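Search this notebook
Enter keywords
Go

Tuesday, July – Kestberg site, instrument hut and office
Entry by A. Ritchie

Work resumed at 8:15 a.m. after the weekend shutdown. The purpose of the present series is to establish how much of the power produced by the Kestberg turbine is available to the local feeder at the hours when it is needed, and how much is turned away at the substation. The earlier summary sent to Menzies gave only monthly totals, which do not answer that question. Ailsa Ritchie is responsible for the logger and the tables; queries on the feeder side should go to Emel.

Logger status. The unit in the hut had kept its clock to within 2 seconds of the office reference. The memory card was changed and the old card copied twice before it was cleared. One channel, the nacelle wind speed, shows a gap of 16 minutes early on Sunday. The other channels continued through the gap without interruption, so the supply to the logger is not in question. The connector at the back of the panel was found slightly loose and has been reseated. The gap is to be left blank in the tables. It is not to be filled by interpolation, as was done in the spring.

Output against wind. The ten-minute averages were plotted against the hub-height wind speed in the usual way. The points lie close to the maker's curve at low and moderate wind. Above that they spread, and a separate band of points sits well under the curve. These were at first put down to blade soiling. On comparison with the substation record, most of them fall inside periods when a curtailment signal was being sent. They must be flagged and held apart before any statement is made on turbine performance. Colleagues using the July file should take the version with the flag column – the earlier one has been moved to the old folder.
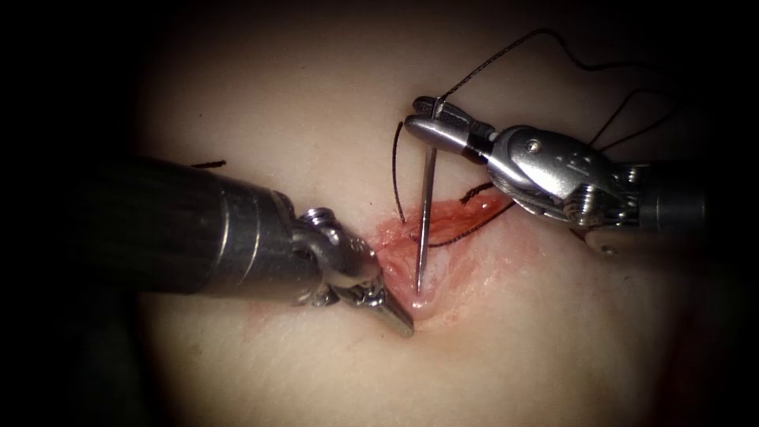
Fig. 1. Closing an incision in a tissue pad with two robotic instruments.

Curtailment record. The substation gives the start and end of each signal but no reason for it. Oson has been asked whether the reason code can be released to us and has replied that the request is under review. Without it we cannot separate the hours when the feeder was full from the hours when the line was down for maintenance. This matters a good deal for the report. A reader who sees only the lost energy may conclude that the turbine was producing surplus power, when part of the loss has to do with work on the poles along the lower road.

Battery container. The state of charge at the start of the morning was 70 percent. A test discharge was begun at 10:40 and held at a steady rate for 30 minutes. Voltage remained level across the strings except for the fourth, which sagged a little toward the end and recovered slowly. The same string was noted in the last entry. It should be checked with the handheld meter before the next discharge, and the cable lugs tightened to the value on the door plate. The container fan was running throughout and is louder than it was in the spring.

Method note. There has been some disagreement in the office over whether availability should be counted by time or by energy. Both figures will be carried in the tables until Menzies states a preference. They differ noticeably in windy weeks. Any figure quoted outside the group must say which of the two it is. The phrase "capacity factor" was used for both in the draft, in error, and has been struck from sections two and three.

Outstanding:
Reason codes from Oson.
Meter check on string four.
Replacement seal for the hut door; rain had reached the mat again.
Spare memory cards, of the same type as those in use.
Emel to confirm the feeder limit in force during the first week of the series.

Left site 3:50 p.m. Logger running, hut locked, key returned to the box.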